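Tuesday, May
Tuncay Sezer

Netcode day again. Build 355 of Drorketti went up on the test server before lunch and for once it didn't fall over in the lobby! Seven of us got in, picked karts, loaded the Nallholm track and drove a whole lap together before anybody got dropped. Last week we couldn't get past the countdown, so I'm pretty happy (I may have yelled).

The drop itself is the old garage bug wearing a new hat. You swap karts mid-session, the server saves the new one, your client hangs on to the old one, and the next time the two compare notes you get booted to the menu. I reproduced it 37 times this afternoon, mostly on the Sanard level, where the garage is right by the spawn point. Forcing a save before the swap fixes it on my machine but adds a nasty hitch, so I'm not checking that in yet.

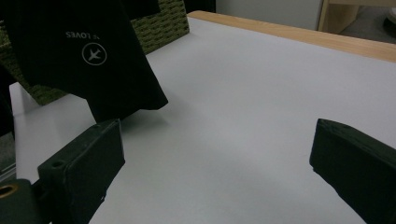
Black fabric, white print: "LOVES" and the airplane in its circle, upside down.

Other stuff, before I forget. Crew invites still expire while the other player is loading, I'd bump the timeout and see who complains. Rubber-banding on the Langlois bridge is way better with the new smoothing, though the AI karts still wobble like shopping carts on the way down. And the horn plays twice for whoever is hosting, no idea why, kind of love it.

Tomorrow: try the save on a background thread, then rerun the swap test with a full lobby.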